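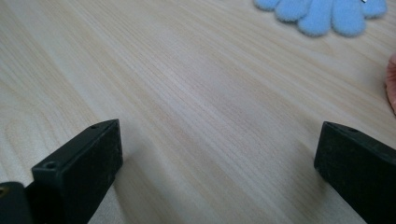

3 min read

From: Slavica Obradović
To: Skorkdale Reading Rooms members' list
Date: 2024-06-13
Subject: Re: Study table bookings and the revised loan periods

Dear members,

Thank you to those who wrote in response to the May notice. Several of the replies raised the same points, and Ms. Tôn's message, quoted below with her permission, sets most of them out clearly. I am answering to the whole list so that everyone has the same information.

> On the new booking rules, Hằng Tôn wrote:
>
> I have no objection to booking a table in advance, but the notice does
> not say what happens when a reader is late. Is the place given away at
> once? Many of us come by the Distby bus, and it does not keep to the
> hour.
>
> I would also like to know whether the shorter loan period applies to
> the local history books. Four weeks was already tight for anyone
> working through the parish volumes. Lastly, can two people share one
> booking if they are using the same material?

On late arrival: a booked place will be held for 30 minutes after the start of the booking. After that it may be offered to another reader. If you know that you will be delayed, please telephone the front desk and the place will be kept for you. A missed booking carries no penalty, although we would ask members who miss them often to speak with us about a better time.

On loan periods: the change applies to general lending stock only. Local history books stay at four weeks, and they may be renewed once if no other member has asked for them. The wording in the May notice was too broad, and a corrected version is now posted at the desk. Members who returned local history books early on the strength of that notice may borrow them again on the usual terms.

The Popescu bequest is a separate matter. Its 228 volumes do not leave the building and never have. They may be requested for use at a study table, and the request should be made by noon on the day before your visit. Vasylyna Skoryk is preparing a printed list of the titles -- the card index is incomplete for the later additions -- and copies will be available at the desk when it is finished.

On shared bookings: two members may share a table under one booking, provided both names are given. Groups of three or more should ask for the Warer Room, which can be reserved for up to four hours at a time. Quiet conversation is permitted there. It is not permitted at the study tables, and staff have been asked to apply this evenly.

Arben Angelovski asked in a separate message whether pens may be used. Pens are allowed with general stock. Only pencil may be used with the bequest volumes and the parish records, and drinks of any kind must be left on the shelf by the entrance.

Bookings may be made by telephone, in person, or by replying to the address below. Please do not reply to the list to make a booking, as these messages go to every member and are easily missed by the desk. Applications for the 13 long-term lockers should be sent to Dymphna Doherty, who is keeping the waiting list. Members who now hold a locker do not need to apply again.

Yours sincerely,

Slavica Obradović
Reader Services
Skorkdale Reading Rooms

Filed under: Member Notices, Bookings, Loans

Contact Reader Services | © Skorkdale Reading Rooms | Back to top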